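Descaling a kettle by weight

Our water is hard. The supplier publishes a figure for it every year and I stopped reading it two flats ago, as the inside of the kettle says the same thing sooner. For a long time my method was to pour in some vinegar, boil it, open a window and complain. The results varied and so did the smell. In April I switched to citric acid and began writing down the amounts.

The kettle is a Vivach, a plain one with an exposed element cover and a limit of 1.7 litres. I never fill it that far for this job. Scale sits mostly on the base and in a ring a little above it, and 500 ml covers both. Filling to the top wastes acid and weakens the solution where it matters.
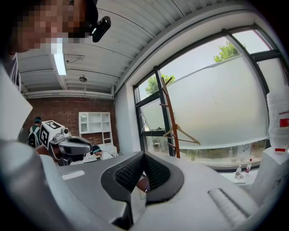
Quantities

I started with two heaped teaspoons, as printed on the packet. A heaped teaspoon is a poor unit. I weighed several and no two agreed, and the powder also cakes in the cupboard, so a spoon of old acid holds less than it looks. I now put the jug on the scales, zero it and weigh the powder directly. My standard dose is 49 g per litre, a silly number which came from a spill on the first attempt. It worked, so I kept it. For the half-filled kettle that is 24.5 g, and my scales only read whole grams, so in practice it is 24 or 25.

Kerubo Tanui wrote to me after the last post to say she uses half that and leaves it overnight. I tried it. The base came clean but the ring did not, and I had to do without tea until the morning. On a thinner layer of scale it would probably be enough.

Temperature

Do not boil the solution. Citric acid left with a lot of calcium at high temperature can form calcium citrate, a white solid that is less soluble hot than cold. It looks very like the scale you were trying to remove and is more annoying to shift. I boil the plain water, switch off, unplug the kettle, wait ten minutes and then add the powder slowly. It fizzes. If the water is too near boiling it fizzes over the lid and down the side of the worktop, where the acid will mark natural stone. Ours is laminate.

Leave it for 30 minutes, swirl, and look. If there is still fizzing, leave it longer. If there is scale and no fizzing, the acid is used up and a second dose will do more than a longer wait.

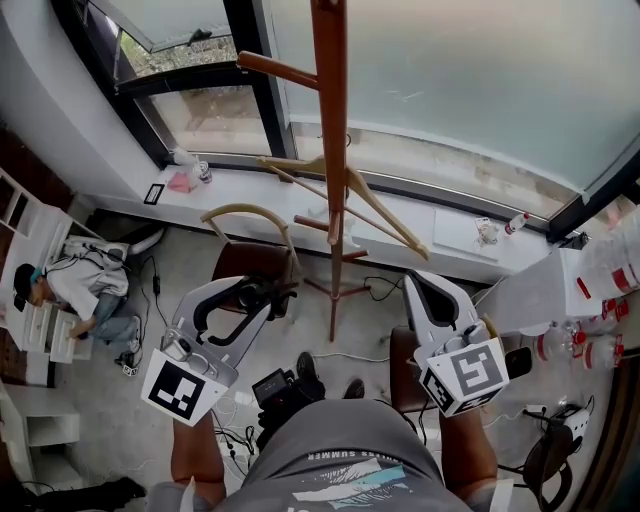
Sunday, before the second kettle.

Rinsing

Two full rinses, then one boil to 100 degrees with plain water, thrown away. Take out the mesh filter in the spout and soak it separately in a cup of the same solution. Flakes collect behind it, and they will be in your first mug otherwise. Shota Uchida skips the last boil and says he can't taste the difference. I can, slightly, in black tea and not in coffee.

The second kettle was an old Gono with a bare coil. It took three doses. Scale between the turns of the coil is thick and the solution reaches it slowly - a soft bottle brush helped after the second dose, and a wooden skewer did the rest. I would not use anything metal on it.

Next I want to test whether a smaller dose every fortnight uses less powder over a year than a full one every two months. I have the starting weights for both kettles, dry and with lids off, and will post the table when there is enough in it to be worth reading.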